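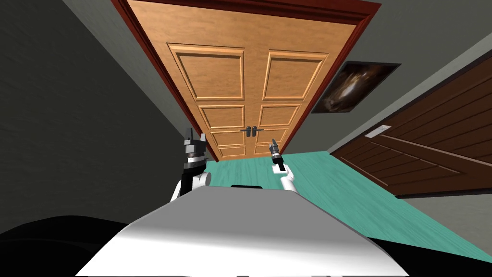 I have been meaning to write about moving my mother's piano for so long that the piano has had time to go out of tune again, so let me get on with it before my tea goes cold.

When Mom gave up the house in Cunville, my brother took the dining table, my cousin Anisa took the good dishes (and the bad dishes, bless her), and I said I would have the piano. I said it quickly, the way you say you'll host Thanksgiving. Then I went home to Sastley and stood in my front hall and thought, oh dear.

It's an old upright, very plain, with a chip in the lowest A where I dropped a roller skate on it when I was seven. Nobody outside the family would want it. But I learned on it, and my mother learned on it, and when you lift the lid it still smells like the inside of her sewing box, and I wasn't going to let it go to the dump.

I called three moving companies. The first one never called back. The second quoted me a price that made me sit down on the stairs. The third was a man named Hélder Patrício, who asked me so many questions about steps and corners and the slope of my driveway that I liked him right away. He wanted the width of every doorway between the truck and the spot where the piano would live. I went around with the tape measure from the junk drawer and wrote it all down on the back of a church bulletin, and then I read it to him over the phone, and he made me go measure the hall again while he waited! He was right, too. I had read the tape upside down. The narrowest spot was 54 inches and he said that would do nicely.

I paid him $300 and fed him and his nephew lunch, and I would have paid more. They had it off the truck and into the back room in less time than it took me to find the sandwich bread.

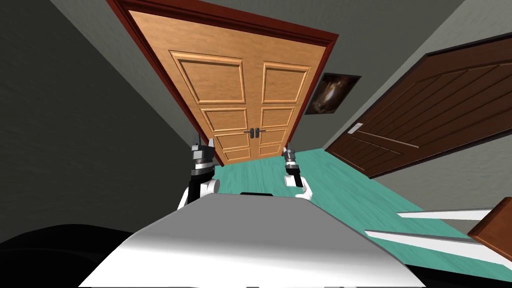 Double doors with a dark red frame. I do love raised panels.

Then came the tuning. My neighbor Ansel Haddad gave me the number of his old teacher, Retno Tambunan, who is very small and very firm and carries her tools in a bowling bag. She told me to let the piano sit for six weeks before she would lay a hand on it, so it could get used to the air in its new home. I confess I played it anyway, every evening, sour notes and all. There is one hymn that sounds almost jolly when the middle C is flat.

When she finally came she stayed all afternoon. I tried to be quiet in the kitchen, but I kept finding reasons to walk past with a dish towel. She replaced two strings, shook her head over the pedals, and asked whether I wanted the chipped key fixed. I said no thank you, leave it just as it is, and she nodded and packed up her bag.

Mom came over in July and played for us. Her hands aren't what they were and she lost her place a few times, but she laughed and started over, and my grandson lay on the rug underneath with his coloring book the way I used to. She wants me to work on my left hand before her next visit. I've dug out the blue exercise book and I'm on page six.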